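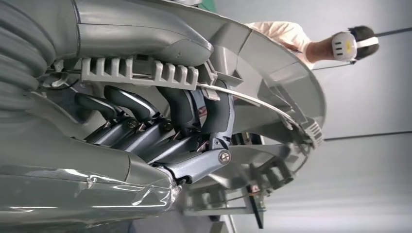
Robotic hand and a person in a VR headset

Getting a crash report in Dramitz: common questions

Who can ask for a report?
Drivers, passengers, injured pedestrians and property owners. Insurers and lawyers need a signed letter from one of them.

How long does it take?
Allow 18 days from the date of the crash. Hit-and-run reports can take longer.

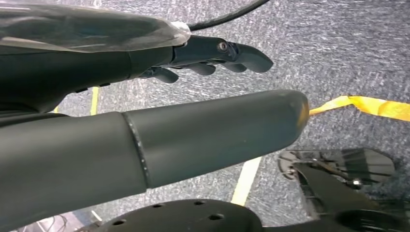 If someone was badly hurt, the report is held until the investigator signs off. You can still get the case number by phone.

Where do I pick it up?
At the records window on Berchtold Street. Bring photo ID.

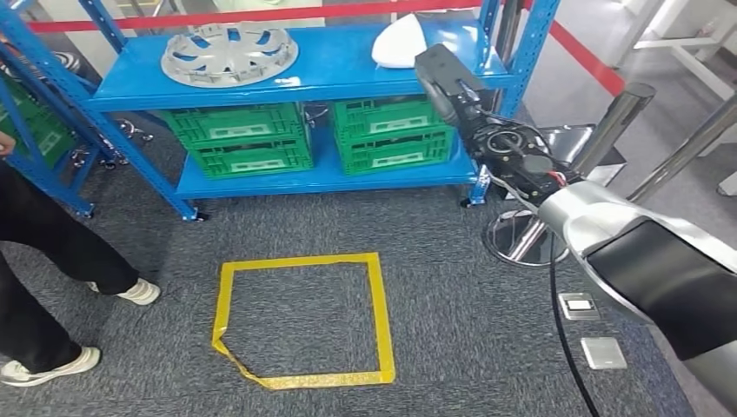
Shelving with green plastic crates

What does it cost?
The first copy is free for people named in the report. Extra copies are $8 each.

The report has a mistake. What now?
Write to Nia Gronow in Records and attach proof, such as your registration. 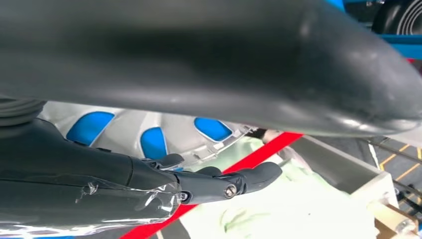
Wrong plate numbers and misspelled names are fixed at the window. Changes to the officer's account go to Sgt. Domenica Rainer.

Page updated June 2021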